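3.2 Collection of demonstrations

All demonstrations were recorded by remote control of a two-arm setup over a white table. The operator moved a pair of hand-held leader arms, and the joint positions of the leaders were passed to the robot at a fixed rate. We also tried guiding the arms directly by hand. Hand guiding gave smooth paths in free space, but the operator's grip on the wrist disturbed the force readings during contact, and those recordings were dropped from the training set.

The task is taken from the Ruvano benchmark. A small wire connector must be brought to the left edge of a circuit board and pushed home while the second arm steadies the assembly from the opposite side. The board is fixed to a metal plate, and the plate rests on a plastic container and is not bolted to the table. Without support from the right arm, the assembly shifts under the insertion force. Operators were told to set the supporting arm first and to leave it still until the connector was released.

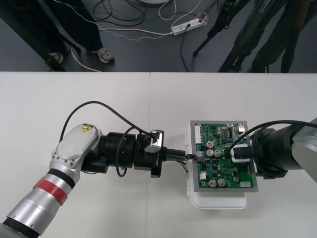

Each operator completed 20 practice trials before any data were kept. Practice trials were not scored. The recorded set contains 280 demonstrations from 3 operators, split unevenly because one operator joined late. A demonstration was ended by a foot pedal, and the operator marked it as good or bad before the arms returned to the start pose. Bad demonstrations were kept with their label and used only to train the failure classifier described in Section 5.

Contact was the hardest part to teach. Operators working from the camera view alone tended to push at a slight angle, and the connector jammed against the header. Following Peltonen's earlier work on the Prasgate cell, we scaled down the leader motion by a factor of 2 once the measured force passed a set threshold. The change in scale was signaled by a short tone. Operators reported that the tone was more useful than the scaling itself, although we did not test the two separately.

The start pose was varied by hand between trials. The container was moved and turned by a small amount, and the gripper height was changed within the reach limits of both arms. No markers were placed on the table, so the policy has to find the board from the camera images. Floor cables and people standing beyond the table were left in view during recording, and no background masking was applied. 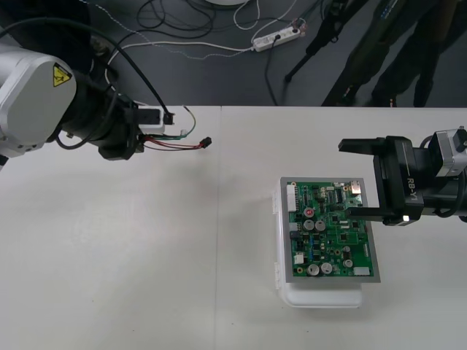 Figure 4. Workspace with the right gripper open and empty near the circuit board; the left arm holds no object.

Recordings were trimmed with the Dromen toolkit. Idle time at the start of each demonstration was removed, and pauses during contact were kept. Eero Peltonen checked the trimmed set for dropped camera images.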